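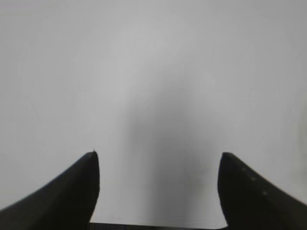

In Favor of the Small Meal

By Gleice Batista
April 29, 2019

My grandmother in Guimarães had a word for the kind of supper you eat when you don't feel like making supper, and I have never managed to translate it to my own satisfaction. The closest I can get is "bits." We had bits when my grandfather was traveling, and when it was too hot to light the stove, and on the evening after any big family gathering, when the adults were tired of each other and the children had been eating sweets since ten in the morning. Bits could be an egg, a heel of bread, some fruit, whatever was left of the cake. She set them out on the table one by one, with a good deal of space between them, and then she sat down (which she hardly ever did at a proper dinner) and asked us what we'd been up to.

I've been thinking about those suppers because I live by myself these days, in Unusville, and I've been made to feel over the years that there is something a little sad about them. People worry. My neighbor Osvaldo Brandão, a dear man and a tremendous cook, once caught me having a boiled egg and an apple at seven in the evening and came back half an hour later with enough stew for 8 people. I ate it for most of a week and enjoyed every spoonful. But I'd enjoyed the egg too, and I didn't know how to tell him so without sounding as if I were being brave about it.

So let me try to say it properly. I believe that a few plain foods, put out on a clean table where you can see them, make a meal. I'd go further and say that they make a better meal than a lot of what we cook out of duty, with one eye on the clock and the other on a recipe that wants three kinds of vinegar.

The table matters more than you might suppose. Mine used to be buried under mail, and for years I ate my bits standing at the counter with the refrigerator door open, and I will admit that was sad. It wasn't the egg's fault. Once I cleared the table and began giving each thing its own spot, the whole business changed. I ate slower. I sat down! I even started peeling my eggs ahead of time and putting them on a plate, like somebody expecting company, where before I'd peeled them over the sink and eaten them in two bites.
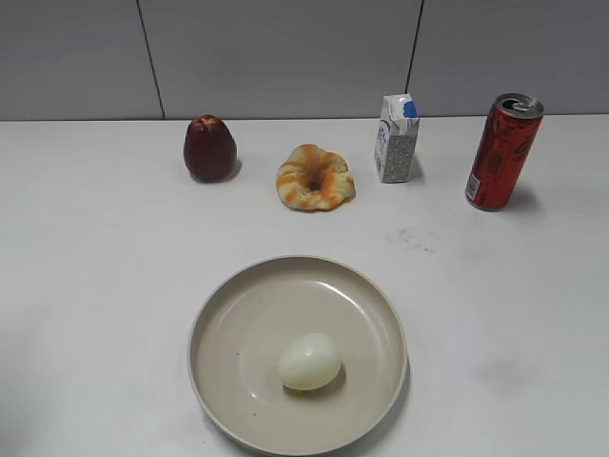

Apple, pastry, a little carton and a can, and an egg with a plate to itself.

I do feel strongly about the egg getting the plate. An apple can look after itself, and a carton or a can stands up perfectly well on its own, but a peeled egg will wander, and it leaves a damp spot besides. There's a matter of respect in it as well. The egg is the only thing in a supper like this that you've had to do any work for, even if the work was only boiling water and picking off shell, and I like to see that honored.

My friend Bevan Ngata holds that the pastry has no business being there at all. He says once you put out something sweet you've given up on supper and gone over to snacking, and that a grown person should be able to tell the two apart. We have argued this up and down the river path in every kind of weather. My answer is that my grandmother put the sweet thing out at the same time as everything else, and if you wanted to start with it, you started with it. Having it in plain sight took all the fuss away. I have never in my life eaten a pastry as calmly as I do when it's sitting between an apple and something to drink, waiting its turn.

There's the cost to consider too, and the washing up, which comes to one plate and perhaps a knife. I don't want to lean on that, though, because I wouldn't like anyone to think of this as a way of getting by. Plenty of people have no choice about how small their supper is, and I'm not going to dress that up. I'm talking to those of us who could cook tonight and would simply rather not, and who then feel guilty and order something enormous.

Last February I had Osvaldo over and gave him bits. I was nervous as a bride. He looked at the table for quite a while, then pulled out a chair, salted his egg, and told me a long story about a mule his uncle used to own, which he'd never once told me over stew. He stayed until past eleven. He did bring a loaf of bread with him, just in case, and I've decided to let that go.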